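Workshop notebook, Moltley children's craft room
February 15, 2025
Entered by Farhad Jalali

Session plan: salt dough leaf prints, ages two to four. Fung-ping Chou led the table and Ashwin Menon prepared the dough. The recipe remains two parts flour to one part salt, with water added by the spoonful. The first batch was too sticky for small hands and required more flour. 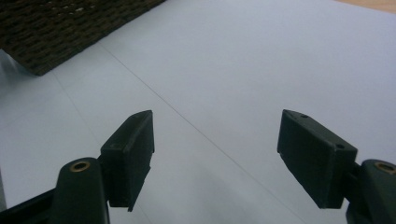
Printing

Children pressed leaves vein side down, then peeled them away by the stem. Fern tips tore. Ivy held up well and should be reordered from Lakel. The supply now stands at 84 leaves, sorted by size.

Smocks are to be folded after each session and returned to storage. 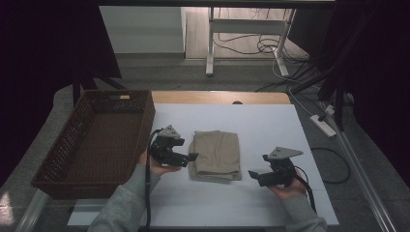 Drying is the unresolved matter. Thick pieces curled at the rim in the low oven, while those left on the rack stayed flat but soft underneath. King-fai Mok proposes turning them once, halfway through — to be tried with the next batch.

Paint: the washable set only. Glitter is withdrawn for the under-threes until Aatos Rautiainen has reviewed the age guidance.

Open: ask Drestosdale for finer salt. Larger rolling pins, no.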